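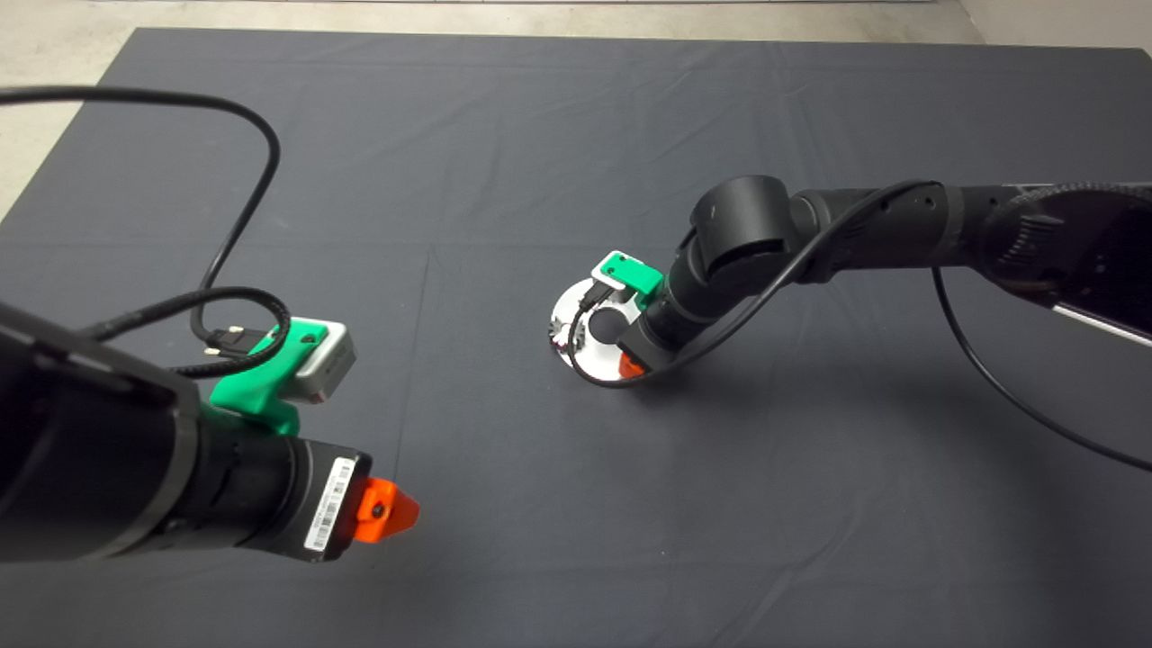

Progress on the Pallanham textile reuse scheme, 2018-03-28. The headline number looks good and I would ask you not to lean on it. We took in 1,295 items between December and now, and 1,131 of them are logged as "returned to use". That label covers anything that left the building in a usable state, including bales passed to Sastry, and we have no idea what happened to those. Large plain pieces are the bulk of it. A dark grey cloth big enough to cover most of a tabletop, with a few creases and fold lines across it, goes down in the log as one item, the same as a napkin. I still think we should be weighing things.

**Undeck**

The stock software is in use at both sites. It does what the supplier promised in the sense that it opens and saves. Medasville staff are keeping a paper list alongside it, and when I compared the two they disagreed on 9 entries in a single week. The paper was right more often. Training has been offered twice – I doubt a third session will change much.

**Medasville**

The shop opened later than planned and footfall is poor on weekdays. The original bid assumed that people would travel from Pallanham to buy second-hand curtains. I didn't believe it then and there is little in the till records to support it now.

**Repair classes**

All 30 places were booked. Attendance dropped after the second class, and the feedback forms came only from those who stayed, so the glowing comments need reading with that in mind.

**Next quarter**

- Scales for both sites, if the equipment line can stand it
- A written answer from Sastry on where the bales go
- Decision on whether to renew Undeck

Spending is within budget, mostly due to the late opening.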